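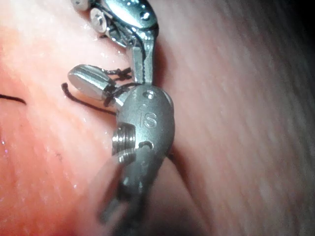
Department of Materials and Surface Engineering, Stukelard Institute

MSE 473 Corrosion and Surface Condition
Handout 2: Passivity and localized attack in stainless steels
30 November 2023

Read sections 1 to 4 before the lecture. Section 5 is covered in the problem class in Room 159.

1. The passive film

Stainless steels are iron alloys containing at least 10.5 percent chromium by mass. In air or in water containing oxygen, the chromium forms a thin oxide layer on the surface. The layer is a few nanometers thick, adheres well, and re-forms quickly when scratched if oxygen is available. General corrosion then proceeds so slowly that it can be ignored for most design work.

The film is a dynamic layer. It dissolves slowly into the solution and grows slowly from the metal side, and the measured passive current density reflects the balance between the two. A change in pH, chloride content, temperature or potential shifts that balance. Students often treat "passive" as a property of the alloy. It is a property of the alloy in a given environment, and exam answers should name the environment.

Molybdenum improves resistance to localized attack in chloride solutions. Nickel mainly stabilizes the austenitic structure and has a smaller effect on pitting. Sulfur is added to some grades for easier machining. The resulting manganese sulfide inclusions are weak points in the film, and a free-machining grade will usually pit before the standard grade of similar chromium content.

2. Pitting

Pitting starts where the film breaks down locally, commonly at an inclusion. Chloride ions move into the small cavity to balance the charge of the dissolving metal ions. The metal ions react with water (hydrolysis) and the local pH falls. The solution inside the pit becomes more aggressive than the bulk solution, and the pit can keep growing while the surrounding surface remains passive and acts as a cathode.

Many pits start and then die. A pit that repassivates within a few seconds is called metastable and shows up as a small spike on a current-time record. Stable growth requires that the concentrated solution stay in place, either under a remnant of cover or at the bottom of a cavity deep enough to slow diffusion.

Definitions used in this course:

Pitting potential: the potential above which stable pits form and grow. Measured on a rising scan. Depends on scan rate.

Repassivation potential: the potential below which growing pits stop. Measured on the reverse scan. Depends on how far the pits were allowed to grow.

Critical pitting temperature: the lowest temperature at which stable pitting occurs under stated test conditions.

Pitting resistance equivalent number (PREN): percent Cr + 3.3 x percent Mo + 16 x percent N. A ranking index based on composition only. It carries no information on surface finish, heat treatment or welds.

3. Crevice corrosion

A crevice is any gap wide enough to admit liquid and narrow enough to hold it stagnant. Threads, press fits, pinned joints, washers, gaskets and deposits all qualify. Oxygen inside the gap is used up by the passive current and is not replaced quickly. The cathodic reaction moves to the open surface outside, the anodic reaction continues inside, and chloride and acidity build up as in section 2.

Crevice attack begins at lower temperatures and lower potentials than pitting on the same alloy. A part that passes a pitting test on a flat coupon may therefore fail at its fasteners.

Geometry matters more than students expect. Tight, deep gaps are worse than open, shallow ones. A large cathode area outside a small gap increases the rate of attack. In assemblies with moving joints, the gap also changes with position, and rubbing may remove the film at the contact. The combination of wear and corrosion is called tribocorrosion and is treated in Handout 6.

4. Body fluids as an electrolyte

Blood and tissue fluid are chloride solutions with a pH near 7.4 and a temperature of 37 degrees C. The chloride level is well below that of seawater but sufficient to pit the lower grades. Proteins complicate the picture. They adsorb on the metal, may bind metal ions, and can either raise or lower the corrosion rate depending on the alloy and the exposure time.

For instruments, exposure during use is short. Much of the risk comes afterward. As fluid dries on the surface, the chloride concentration rises far above its original value. Residue held in threads, holes and joints dries last and is the hardest to remove. Prompt rinsing with water of low chloride content is the simplest preventive step. Soaking in saline is harmful and should be avoided.

Implants are a different case. Exposure lasts for years, there is no cleaning, and released ions are a concern even where the loss of metal is mechanically trivial. Do not carry conclusions from one case to the other.

Surface finish affects both. Polished surfaces generally resist pitting better than coarsely ground ones. Engraved and stamped marks should be checked for trapped debris. Laser marks can leave a heat-affected oxide with less chromium beneath it, and such marks should be passivated after marking if the material standard allows it.

5. Problem class

Work in pairs. Bring a calculator and graph paper.

5.1 The Pichon data set (course page, file 2) gives polarization scans for two alloys in sodium chloride solution. Read the pitting and repassivation potentials from each scan. State the criterion you used.

5.2 Calculate PREN for an alloy with 17 percent Cr, 2.1 percent Mo and 0.05 percent N. Repeat for 22 percent Cr, 3 percent Mo and 0.17 percent N.

5.3 A passive current density of 46 nA per square centimeter is measured on a flat coupon. Convert this to a penetration rate in micrometers per year. Assume iron dissolving as Fe2+ and a density of 7.9 g per cubic centimeter. Comment on whether the number is useful for predicting life at a threaded joint.

5.4 Sketch the potential and pH along a crevice from mouth to tip. Mark the anodic and cathodic regions.

Submit 5.2 and 5.3 through the Saserau portal before the first lecture in December. Show units at every step. Late work is accepted with a penalty as set out in the course guide.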